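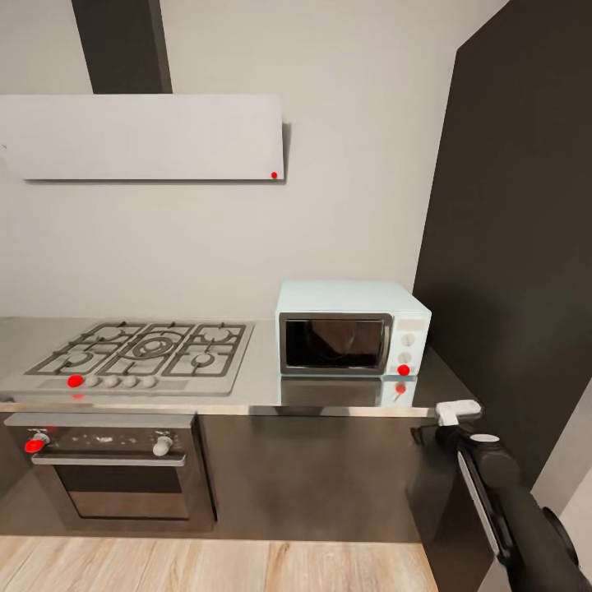 Dunstabzug über Gaskochfeld: Abluft mit 150er Rohr, Unterdruck und Zuluft

Start | Foren | Neue Beiträge | Suche | Anmelden

Kategorie: Haustechnik › Lüftung & Küche

Wir verwenden Cookies, um das Forum bereitzustellen und die Nutzung auszuwerten. Einstellungen | Alle akzeptieren

Pruneck
4/17/25

Ich plane die Küche im Altbau neu. Fünfflammiges Gaskochfeld mit Wokbrenner in der Mitte, darüber eine Flachhaube mit Kaminschacht. Die Haube soll auf Abluft laufen, Nennleistung laut Datenblatt 668 m³/h bei freiem Ausblasen. Rohrweg: senkrecht hoch, ein 90°-Bogen, dann waagerecht durch die Außenwand. Vorhanden ist eine Kernbohrung für DN 125.

Fragen:
1. Auf DN 150 aufbohren oder reduzieren?
2. Reicht ein gekipptes Fenster als Zuluft, oder brauche ich einen Mauerkasten?
3. Welcher Abstand zwischen Kochfeld und Haubenunterkante?

Zur Wohnung: Fenster vor drei Jahren erneuert, entsprechend dicht. Im Bad hängt eine raumluftabhängige Gastherme.

Nandis

Zu 1: aufbohren. Der Querschnitt von DN 125 beträgt knapp 70 Prozent von DN 150. Bei gleichem Volumenstrom steigt die Geschwindigkeit um den Faktor 1,44, der Druckverlust im geraden Rohr noch deutlich stärker. Du hörst das auf jeder Stufe oberhalb der zweiten.

Zu 3: Es gilt die Montageanleitung der Haube, bei Gas meist 65 cm oder mehr. Zusätzlich die Anleitung des Kochfelds lesen. Der größere Wert zählt.

Cetus

Die Reihenfolge der Fragen stimmt nicht. Raumluftabhängige Therme und Abluft in derselben Nutzungseinheit ist der Punkt, an dem die Planung anfängt. Der Unterdruck darf 4 Pa nicht überschreiten, sonst besteht die Gefahr, dass Abgas in den Raum zurückgezogen wird. Vor jeder Bestellung mit dem Schornsteinfeger sprechen. Der will entweder einen Fensterkontaktschalter oder eine andere zugelassene Sicherheitseinrichtung sehen.

Nandis

Fensterkontaktschalter ist Standard und in einer Stunde montiert. Man muss daraus kein Drama machen.

Cetus

Montiert vielleicht. Ob der Öffnungsquerschnitt des gekippten Fensters ausreicht, ist damit nicht nachgewiesen. Ich habe bei einem Bestand mit ähnlicher Haube auf höchster Stufe bei gekipptem Fenster gemessen: 7 Pa. Die Anlage wurde so nicht abgenommen.

Cheung

Umluft wurde noch gar nicht genannt. Aktivkohlefilter rein, Therme bleibt unberührt, keine Bohrung, kein Wärmeverlust im Winter. Ich fahre das seit Jahren so. Filtersatz kostet bei mir 71 Euro, Wechsel jeden Juni.

Cetus

Bei einem Gaskochfeld halte ich Umluft für die schlechtere Lösung. Wasserdampf, CO2 und Stickoxide aus der Verbrennung bleiben weitgehend im Raum — Aktivkohle bindet in erster Linie Gerüche. In einer dichten Wohnung muss dann zusätzlich gelüftet werden, der Wärmeverlust ist also wieder da.

Cheung

Gelüftet wird nach dem Kochen ohnehin. Meine relative Feuchte lag beim letzten Kochen mit zwei Töpfen in der Spitze bei 71 %, nach kurzem Stoßlüften wieder im normalen Bereich. Schimmel hatte ich nie.

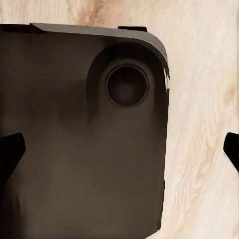
Dass jemand mit fünf Flammen und Wokbrenner mehr Feuchte erzeugt, bestreite ich nicht. Nur wird der Wokbrenner in den meisten Haushalten selten auf voller Leistung betrieben, und nach diesem Fall würde ich die Anlage nicht auslegen.

Josphat Urio

Ausgelegt wird nach dem ungünstigen Fall, jedenfalls bei der Zuluft. Ein Hinweis zum Rohr: kein Flexschlauch, sondern glattwandig. Bei gestauchtem Aluflex kann der Druckverlust ein Mehrfaches betragen. Im waagerechten Stück leichtes Gefälle nach außen, damit Kondensat abläuft. Den Bogen als zwei 45°-Stücke mit kurzem Zwischenrohr ausführen, sofern der Schacht es hergibt.

Pruneck

Danke. Der Schornsteinfeger war telefonisch erreichbar. Er verlangt eine Messung nach dem Einbau und akzeptiert den Fensterkontakt nur, wenn die Messung passt. Mauerkasten mit Rückstauklappe liegt im Angebot bei 92 Euro, die Bohrung extra.

Noch offen: Der Schacht ist innen 37 cm breit. Zwei 45°-Stücke in DN 150 gehen da rein?

Josphat Urio

In der Breite ja. Entscheidend ist die Bauhöhe zwischen Motorstutzen und Mitte Kernbohrung. Maß nachreichen, vorher lässt sich das nicht sagen. Und prüfen, ob die Haube am Stutzen schon eine Rückstauklappe hat. Zwei Klappen hintereinander klappern gern bei Wind.

Nandis

Bleibt noch der Austausch der Therme gegen ein raumluftunabhängiges Gerät. Teurer, aber dann entfällt der Fensterkontakt.

Cetus

Der Fensterkontakt entfällt, die Zuluft nicht. Ohne nachströmende Luft fördert auch die beste Haube nur einen Bruchteil der Nennleistung. Das Gaskochfeld selbst braucht ebenfalls Verbrennungsluft.

Pruneck

Eigentümer ist angefragt, die Therme gehört zur Mietsache. Bauhöhe messe ich am Wochenende und trage sie hier nach.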